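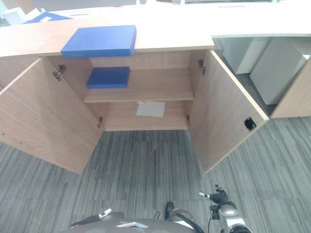

Cabinet task, both doors open, one blue box on the shelf and one on top. View from the head camera.

Limurent Saltine
Teleoperation and hand-guiding kit for two-armed robots

Overview | What's in the kit | Specifications | Compatibility | Ordering | Support

Saltine is a kit for showing a robot how to do something when you would sooner not write the code for it. You drive the arms from a chair, or you take hold of the wrists and walk them through the job yourself. The software records what the arms did and what the cameras saw, and keeps the two lined up in time. After that you have a demonstration. Do it again and you have two. Most of our customers go on for quite a while longer than that.

We began selling Saltine to labs that had built their own leader arms and were tired of repairing them. Our first leader arms also needed a lot of repairing, so everyone felt at home. The current version is the third, and the elbow joint stays where it was put.

Two ways to teach

Remote control. The operator sits at the leader station, a pair of small arms with the same joint layout as the big ones, and watches the head view on a monitor. Move the leader, and the robot follows. Grip force comes back through the trigger as a light push. It will tell you that you have hold of something. It won't tell you whether you should have.

By hand. Press and hold the button on either wrist cuff and that arm goes slack enough to push around, with gravity taken care of. Let go and it stiffens where it is. Hand guiding suits short, exact motions, such as easing a finger behind a door edge. It suits long motions less, and your shoulders will explain why by the afternoon.

You can mix the two in one recording. Switching takes one press of the left foot pedal. The changeover is marked on the timeline, so you can cut it out later or leave it in, depending on how your training code feels about sudden visitors.

Working with furniture

Cabinets are a popular first project. A door swings on a fixed arc, and an arm that disagrees with the arc will find out quickly. Saltine's follow mode softens the robot's wrist when it meets steady resistance, so the hinge gets to decide the path and the operator only has to be approximately right. Stiffness is set per arm, on a slider, and the setting is stored with each demonstration.

Shelves are harder than doors. The head camera sees the top of a cabinet very well and the back of a shelf grudgingly, which is why the kit includes a wrist camera for each arm. Flat boxes bring their own pleasures: they have to be gripped by an edge, and they look exactly the same to an operator whether the fingers are behind that edge or just in front of it. Put the wrist view on the second monitor and use it.

What's in the kit

Leader station with two arms and table clamps
Two wrist cuffs with hold-to-move buttons
Two wrist cameras with brackets
Head camera with tilt mount
Foot pedals, left and right (they are labeled; the labels wear off)
Sync box and power supply
Cable set, including a spare of the one that always goes
Saltine Recorder license, one workstation

The robot, the cabinet and the chair are up to you. Spend real money on the chair.

Specifications

Leader arm reach: 785 mm
Recording channels: 39
Control delay, wired: 13 ms
Operators per station: 1
Emergency stop inputs: 2
Connection: wired Ethernet. Wireless works and is not supported, in that order.
Recorder output: joint positions, gripper opening, stiffness setting, camera streams, pedal events, operator notes

Recorder software

Every demonstration gets a start, an end and a grade. The grade is yours to give: keep, keep with doubts, or discard. We resisted the middle one for a long time, and it is now the most used button in the program.

Playback runs on the robot at reduced speed by default. Please leave it that way for the first run of anything. A demonstration recorded with the cabinet in one spot will be replayed with complete confidence on a cabinet that has since been nudged. Playback is for checking recordings. Coping with the nudge is the job of whatever you train on them.

Compatibility

Saltine works with the Jommont two-arm platform out of the box. Ghanem arms need the adapter plate and the August firmware or later. For anything else, send us the joint layout and we will say yes, no, or "yes, but" – the last comes with a quote.

From a user

"I had over a hundred good cabinet runs before I noticed I always opened the left door first. So did the robot, after that. The kit recorded my habits beautifully."
Derek Naylor, robot training lead

Ordering

Kits are built to order. Leader stations ship with arms locked in the folded position; remove the orange pins before switching on. The pins are strong and the motors are stubborn, and we have a drawer full of the results.

Request a quote | Download mounting drawings | Contact support

Page updated 2024-03-04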